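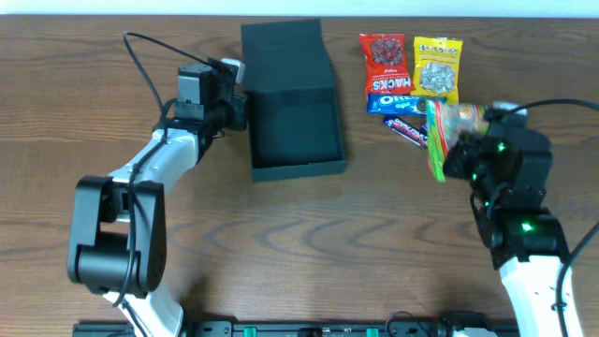 Cluseo Cable Guide Kit, for Lirnham two-arm tabletop sets
Service part 48-2

Replaces the cable routing on both arms of the Lirnham packing set. Order this kit if an arm has stopped in mid-move with a "joint lost" message, or if a gripper has opened without a command.

What goes wrong
The wrist cable hangs in an open loop. On long runs the loop can catch the elbow housing and pull at the wrist plug. The first sign is a short dropout when the arm reaches toward the back of the table. After that the gripper may lose power and drop what it is holding. A green status light does not rule the fault out, as the light has its own supply.

We traced this in April on a Trernden bench filling gift boxes with candy bags and chocolate bars. That set had logged 63 dropouts before the plug failed. Bagged goods suffer little from a fall, but glass and tins should not be run on an affected set.

In the kit
Two wrist guides, left and right
Four link clips
Two locking plugs
900 mm spare cable
Hex key

Before fitting
Switch off at the wall and unplug the power supply. Support the upper link by hand, because the arms have no brakes and will sag. Empty both grippers. Do not tape the loop down as a stopgap; tape shortens it and loads the plug further.

Fits sets with Geerts wrist units only. Check the label under the elbow.

Ships in 48 hours. Fitting questions go to Ulises Cáceres at the parts desk.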